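Zatov

"I did hold the door. It was the wrong door."

Zatov is one of the six newts who make up the Night Shift in the animated series Urncombe, and in the comic of the same name that came before it. He is the third oldest of the six, the largest, and by his own account the most sensible, an account the series does very little to support. He carries a boathook, which he calls a halberd. He is voiced by Tadeo Espinoza.

Background

Zatov hatched in the drain behind the Urncombe waterworks, along with his brothers and sisters, on the night the filters were changed. All six came out able to talk. Zatov was the last to do so, and his first word was "Mine", said of a bucket. The bucket turns up in most episodes and has its own page.

The newts were brought up by Chuensuk, an elderly heron who had gone to the drain meaning to eat them. What changed her mind is told differently each time the story comes up. In the comic she is moved by their singing. In the first series she has toothache. In the third she says only that she had already had lunch, and this is usually taken as the true version, as she says it to Zatov while he is asleep.

It was Chuensuk who gave Zatov the boathook. She had given the others a sling, two short oars, a bell, a net and a book of tide tables, in that order, and there was nothing else left in the shed.

Personality

Zatov is proud, loyal, easily offended and slow to let a matter drop. He still brings up a card game from the second episode in the finale. He believes himself to be a natural leader and has taken command of the Night Shift on several occasions, generally while the real leader, his sister Jeketti, is out of the room. These spells in charge seldom outlast the scene. In "The Long Sluice" he draws up a plan, explains it with pebbles, and then loses track of which pebble is him.

He is also the only one of the six who is openly afraid of anything. He dislikes gulls, thunder, custard and being looked at from above. The writers were careful to let him be frightened and go in anyway, and the better Zatov episodes are built on this. In "Low Water" he spends the whole night on the harbour wall guarding a door against the gulls, shaking so hard that the boathook rattles, and holds it until morning. The quotation at the top of this page comes from the last minute of that episode.

His temper is a running matter between him and Jeketti. She plans; he objects to the plan, carries it out to the letter, and then objects to how it went. They have one serious quarrel, at the end of the second series, after which Zatov leaves to live on his own in a culvert. He is back three episodes later. He says the culvert was damp, which is a strange complaint from a newt, and nobody in the family presses him on it.

Abilities

Like the other newts, Zatov can breathe under water, climb wet brick and grow back a lost toe. He has made use of the last of these more than the rest of the family together. He is very strong for his size, can lift a manhole cover with his back, and is able to stay still for hours at a stretch, though he tends to spoil it by announcing that he is doing so.

He cannot read. This is hinted at through the first series (he holds the tide tables upside down in the opening titles) and dealt with properly in "Notice to Boats", where he follows a sign the wrong way and has to admit why. His youngest brother begins teaching him in secret. By the end of the third series he can manage most shop fronts and is unbearable about it.

His skill with the boathook is a matter of dispute. Zatov says he is a master. The fight scenes suggest someone who was handed a boathook as a child and has never been shown another way up.

Development

Zatov was created by Pascual Valdebenito for the six-issue comic, where he was at first meant to be a toad. Valdebenito changed the whole cast to newts when he found that he enjoyed drawing tails and did not enjoy drawing warts. The early Zatov is thinner and a good deal meaner. He speaks eleven words in the opening issue, most of them rude.

When the comic was taken up for television, head writer Joanne Tapley kept the bad temper and gave him something to be cross about. Her notes for the first series list his main wish as "to be asked". She also cut a subplot in which he falls in love with a lighthouse, although the lighthouse remained in the backgrounds, and Zatov can be seen to wave at it in the harbour episodes.

Espinoza had first read for the part of the villain, Old Pump. He was given Zatov after he dropped his script, swore, and apologised to it. He recorded the whole of the first series, 20 episodes, standing up, on the grounds that Zatov would never sit down in front of people he was trying to impress. For the second series he asked for a chair.

The music that goes with Zatov is a short march for tuba by Setareh Zarei. It always stops one note early. The missing note is played once, when he opens the right door in the finale, and a fair number of viewers have written in to say that they didn't notice. The rest have written in to say that they cried.

Appearance

In the comic Zatov is grey-green, as are all the newts, and readers had a hard time telling them apart. For the series each was given a colour. Zatov is brown with an orange belly and a blue tail, and wears an oilskin waistcoat with one button. The button changes sides between shots throughout the first series. Later episodes do this on purpose.

His left ear frill is torn. Two origins have been given for this, a gull and a deckchair, and he prefers the gull.
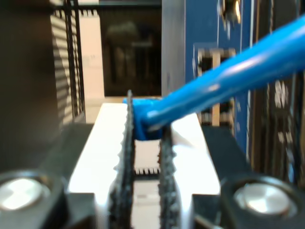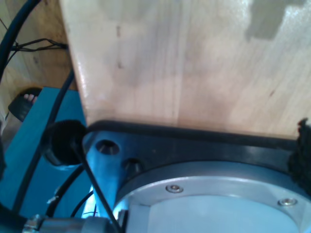
The tail was redesigned by storyboard artist Javiera Cisternas between the first and second series. Valdebenito's version tapered to a fine point, which looked well on paper and vanished against the night skies that make up most of the programme. Cisternas made it thicker and gave it a shine along the top. The blue cable in the first picture comes closer to her tail than any of the official toys have managed, right down to the blunt, slightly flattened lump at the end, and the black teeth on either side of it would do nicely for Old Pump's sluice gate, where the tail gets trapped in the opening episode of series two. The toys went back to the point. It snaps off.

Differences between versions

Comic: Zatov has no fear of gulls and at one stage rides one. He is the second oldest. The bucket does not appear until the fourth issue and belongs to somebody else.

Television series: As described above. His age moves to third in the family with no explanation, and he is the only character who seems to mind.

Stage show: Zatov is played by two people, one of them mainly concerned with the tail. He sings "A Perfectly Good Bucket" just before the interval. The quarrel with Jeketti is cut down to a look.

Trivia

Zatov is the only member of the Night Shift never to have rung the bell, though he has asked.

The knot in his waistcoat string is drawn correctly in every episode except "Knots".

Chuensuk calls him by his full name, Zatov of the Lower Drain, when he is in trouble. She has never been heard to call him anything else.

He is listed in the closing titles above Jeketti for one episode in the second series. He mentions it in the next.

See also: Jeketti; Chuensuk; Old Pump; Bucket, the; Night Shift (members of)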